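Two-arm build: where the simulator stands

The shared workshop at Plemside has had the two-arm robot on the bench since September. Most of the mechanical work is finished, and the last few weeks have gone into the simulated version, which runs on the old desktop by the drill press. Wahyudi Lumbantobing wrote this up from the build log on 21 December 2025.

The real machine is not ready to move both arms at once. The left shoulder bracket was cut from the wrong stock and flexes under load, and Faustino Trujillo is remaking it. Until that part is fitted, anything that needs two arms happens in software. Erhan Aksoy put together the test room, a living space with a counter, a few walls in different colors, a window and some clutter to reach for. He picked strong wall colors on purpose so we can tell at a glance which way the robot is facing when we go back through saved views.

Two views are saved with each run, one from the head and one from a wrist. The head view is the one to check first, as it gives both arms against the counter. The wrist view is better for judging finger opening, and it is where most of our mistakes show up. Both go into the same folder under the run number.
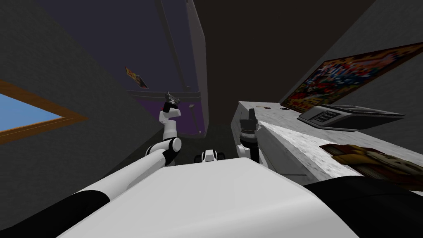
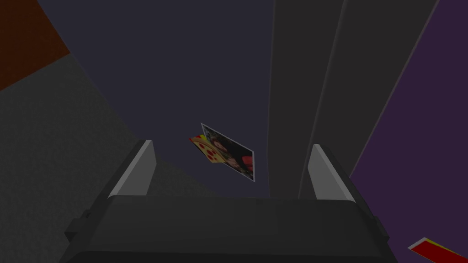
Saved views from the simulated room: both arms beside the marble counter (first), and the open fingers with two cards beyond them (second).

Run 516 was the first to get through the whole script without an error message. We are now at 557. Most of the runs between were short and were stopped by hand after somebody changed a limit or a start pose. Rigoberto Nava keeps the list of what was changed and when, and asks that people add a line before starting a run. Several entries are blank and he would like them filled in.

Two problems are still open. The first is joint limits. The numbers in the model came from the drawings, and the elbows as built stop 5 degrees short of that. Higinio Rosales has measured both arms with the digital level and will enter the real values. Runs made before that change should not be used to plan moves on the bench.

The second is speed. With both views saved at full size the desktop falls well behind, and a short reach takes long enough to go and make coffee. Erhan has tried smaller pictures, which helped. He has also tried saving only every other step, which made the log hard to follow, so that change has been taken out again.

On the bench side, the wiring for the right arm has been redone with proper strain relief and the emergency stop now cuts power to both arms. Please leave the yellow tag on the main switch until Faustino has fitted the new bracket and signed the sheet.

We have spent $100 of the project money on connectors and cable sleeve. Receipts are in the Jorno tin on the parts shelf. If you have M4 button heads to spare, short ones, leave them in the tray next to it. Anyone who wants to learn the simulator can sit in on a session; ask Erhan for a login first and bring a USB stick if you want copies of the runs.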